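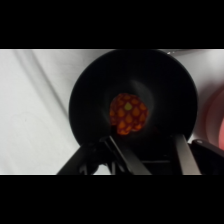

Second gripper or spare fingers? Need to pick one by October

muireann_b
Wrist cam view from my pan setup, little red and orange berry thing and all. I've got 200 left for the year and can't decide! Spare fingers from Prostwood are 100 a set, so I could get 2 sets, or I save up for a whole second gripper.

apaju
Fingers. Black on a black pan is hard to see though, I'd ask if they do another color.

rattana.t
Disagree, sorry. When my gripper motor died I lost 6 weeks waiting on the replacement (and yes, I had a drawer full of fingers). Save up.

apaju
Six weeks is bad luck, mine came way faster than that.

muireann_b
Ugh, you're both making sense. Maybe one set now and bank the rest? Does Prostwood charge much for shipping?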